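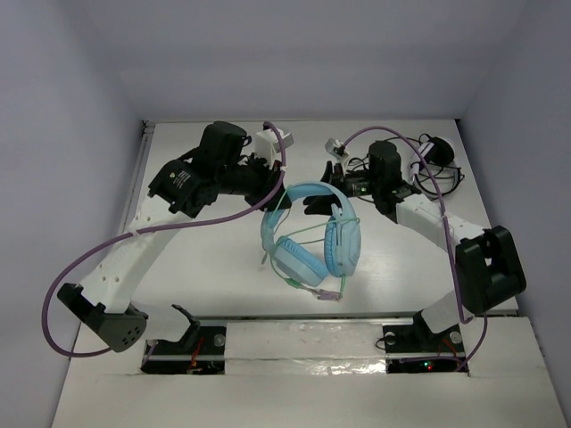

10/16/23

Hum on the Skarnavar preamp board again, same as in March. Listened on headphones first, then put the scope on the output. Ripple is on the supply rail, so the input stage is fine.

Swapped the main filter cap for one of the Plurosance parts from the top drawer. Ripple went from 200 mV down to 4 mV. Still a faint buzz with the volume all the way up — I think it's the ground run next to the transformer. Will move it to the star point tomorrow.

Serial 3887 has the old resistor values. Serial 2579 has the new ones. Don't mix the two when copying the bias settings, I did it once already and lost an afternoon.

Sabbagh sent the wrong connectors (panel mount, we need board mount). Box is on the returns shelf. We are low on solder wick and 10k pots.

To do: reroute ground, recheck noise with the input shorted, print new labels.

4 comments

hurnusex_bench: Did you try it with the lid on? Ours got quieter.

capleak: Which cap value did you end up with?

rev_b: Same buzz on mine. Turning the transformer a quarter turn helped a lot.

capleak: Never mind, found it on the parts sheet.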